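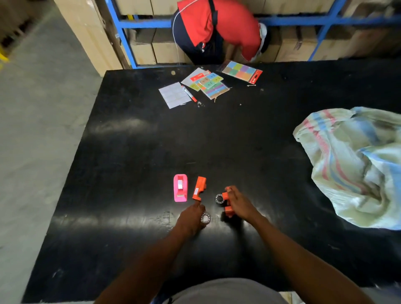
Orange parts and bearing rings on the black table, tape close by.

The Preda Tabletop Yarn Swift

If you knit or crochet with hanks, you already know why you're on this page. You bought something gorgeous and hand-dyed, you got it home, you untwisted it, and then you had to find a place to put a giant loop of yarn while you wound it. I used two dining chairs for years. Before that I used my husband's hands, until he started leaving the house whenever he heard me open a yarn bag.

The Preda is my answer to the chairs. It's a tabletop swift, the kind that sits flat and spins on an upright post, with four folding arms and a peg on each arm to hold the yarn. You open it up, drop the hank over the pegs, slide the pegs out until the yarn is snug, and pull. It turns. That's the whole job, and I wanted it to do that job without wobbling or creeping across the table.

I knit mostly shawls and socks, so I wind a lot of fine yarn, and fine yarn is where cheap swifts drive me up the wall. A bulky skein will drag nearly anything around. A fingering weight skein snaps, or it slips off a peg and wraps itself around the post while you're looking at the ball winder, and then you're on the floor with it at 11 at night. (Ask me how I know! No, please don't.) So the Preda started as a swift for thin yarn, and the heavier stuff came along for the ride.

What you get

One base with the post already fitted
Four arms, ash, sanded and oiled
Four pegs with felt feet, plus a spare
A screw clamp for the edge of your table
A cotton drawstring bag that fits the lot
A printed sheet with the folding instructions and my tangle advice

The ball winder isn't included. I get this question more than any other, and I don't sell winders at all. The Preda works with any winder that clamps to a table, and it works just as nicely if you wind by hand with a nostepinne or a toilet paper tube, which I still do when I'm in a mood.

Size and weight

Opened out, the arms reach 21 inches from tip to tip, and the pegs slide inward from there to take smaller hanks. Folded, it goes in a bookcase or a deep drawer. It weighs 3 pounds with the clamp. I tried a lighter base and it walked, so the heavier one stayed.

Please measure your space before you order. The arms need a clear circle, and "clear" includes the lamp, the mug and the cat. A coffee table is usually fine. A TV tray is not.

Which hanks fit

Most standard hanks from hand dyers and yarn shops fit with no fuss. The biggest loop it takes comfortably is the long kind that some mills reel, and for that you push the pegs all the way to the last stop. Mini skeins fit too, if they're reeled in a full-size loop. The tiny ones that come in gift sets are sometimes wound much shorter, and those won't go on. I wind them off the back of my left hand and it takes a minute.

The skein I test every base with is 328 yards of the same teal merino, wound off, skeined back up and wound off again. It's a bit fuzzy by now. I've gotten attached to it and I can't bring myself to knit it, so it has a permanent home on a hook by the window.

How it spins

Smoothly and a little slowly, on purpose. My first version spun beautifully — too beautifully — and when you stopped winding, it kept right on going and threw loops of yarn all over the place. Now there's a felt washer under the hub with a wing nut above it. Snug the nut down for slippery stuff like silk or bamboo, back it off for sticky wool or mohair. A quarter turn is plenty. If the swift stops by itself within a turn or so of you stopping, you've got it right.

It will go either direction. Lefties write to ask, so there you go!

Choosing a finish

There are two finishes. Grendau is plain oil, pale and a bit golden, and it darkens over the years. Villano is a walnut-colored stain with the same oil on top. Both names came off an old road map of somewhere my grandmother once got lost, and I liked the sound of them. The stain doesn't rub off on yarn. I left undyed cream wool sitting on the Villano pegs for a whole March to be sure, and it came off as cream as it went on.

Grain varies from one piece of ash to the next. If you have strong feelings, put them in the order note and I'll pick through the stack for you. I can't match an older swift exactly, but I can get close.

Setting it up the first time

Clamp the base to the table before you unfold anything. Open the arms one after another, going clockwise, until each one clicks. Put the pegs in at the middle holes. Now take the label off your hank, untwist it, and find the ties. Leave the ties on! Put the loop over the pegs, move the pegs outward evenly, and only then snip the ties. Look for the end that's been knotted around the rest, free it, and see whether it wants to come from the outside or the inside of the loop. Start with whichever one comes away without dragging its neighbors along.

If it tangles anyway, stop pulling. Loosen the pegs by one hole, put both hands flat inside the loop and snap them outward a couple of times so the strands fall back into line. This fixes most of it. The rest is patience and a podcast.

Care

Dust it. Wipe the arms with a drop of mineral oil on a rag once a year or so, let it sit overnight, and buff it before any yarn goes near it. Keep it off the radiator. Wool grease builds up on the pegs if you spin your own and wind in the grease, and a little dish soap on a damp cloth takes it off.

The felt washer wears out eventually. Send me a note when yours does and I'll mail a new one in a plain envelope, free, for as long as I'm making these.

A few things people have said

Margus Krūmiņa winds laceweight on his and wrote to tell me I should have made the clamp jaw deeper, as his kitchen table has a fat rounded edge. He had a point. The jaw is deeper now, and it opens wide enough for a tabletop some 2 inches thick.

Mishra Yarns keeps a Grendau on the shop counter for customers who want their skeins wound before they go home. Theirs gets far more use than mine does, and the pegs have gone shiny where the yarn sits. They've replaced the washer and nothing else.

One buyer told me hers is too handsome to fold up and she keeps her necklaces on it. I have no objection.

Ordering and shipping

I make these in small batches, so the button will sometimes say sold out. Put your email in the box under it and you'll get one message when the next batch is up, and no newsletter. Orders go out in the order they come in. It ships in a flat carton with the arms folded and the pegs in their own little pouch, so check the pouch before you recycle the box!

If you don't get along with it, send it back clean and unbroken and I'll refund the swift. You'd pay the return postage. If something arrives cracked, tell me which piece and I'll mail that piece straight out. You don't need to return the broken one, though I do like a photo so I can see where it gave.

Spare pegs, arms and clamps are all on the parts page. Older swifts take the same pegs as the current ones, but the clamp with the deeper jaw only fits the newer base, the one with the square corners.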